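Setting Up Your Lending Kiosk, Part 3: First Checkout

By now your Manditz kiosk should be plugged in and showing the welcome screen. I set up the one in our education library over a very long afternoon, so I'm passing along the order that finally worked for me.

1. Tap the top left corner of the welcome screen and hold it until the staff keypad pops up.

2. Type the starter PIN, 2279, then pick your own. Write the new one down somewhere that isn't a sticky note on the kiosk (ask me how I know).

3. Choose Collections and turn on the ones you lend from. I switched on picture books, teaching kits and puppets, and left the reference shelf off.

4. Set the loan limit. Ours is 3 kits per student - more than that and the shelves look pretty sad by October.

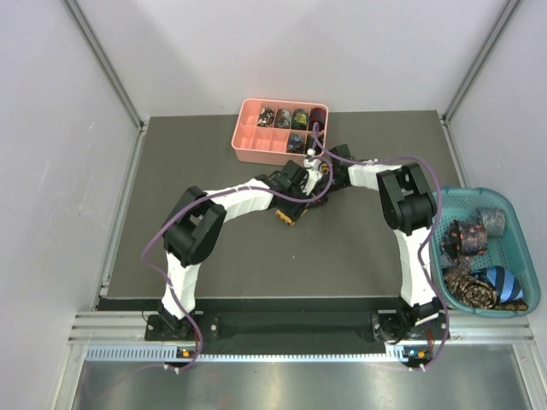 Can students check out before their cards are loaded?
They'll need to come to the desk until you've finished step 5, as the kiosk only knows the cards on its own list.

5. Load your patron list from the staff computer. The kiosk takes up to 1000 names in one file, so if you have more, split them up and load one file at a time.

Caution: don't turn the kiosk off while the bar is moving. I did, and I had to start the whole list over!

6. Scan a test card, then a test book. You want a short beep and a due date on the screen. If you get message 119, the book's barcode isn't in your catalog yet, so add it there and scan again.
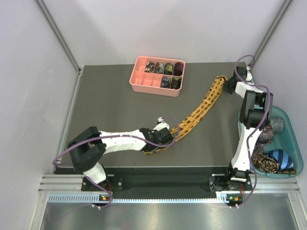

Negussie Cletus
Media Center Coordinator, Skirkska College Library
Updated 05/09/2024

7. Check the test book back in. I skipped this the first time and spent ages wondering why a perfectly good atlas was showing as gone.

8. Print one receipt. If it comes out blank, the paper roll is in backward - flip it over, close the lid and print again.

Note: receipts show the patron's full name unless you change it. Go to Receipts, then Privacy, and pick Initials Only.

9. Tap Save and Exit. The welcome screen comes back and the kiosk is ready for students.

Overdue notices have their own settings, and you'll find those in Part 4.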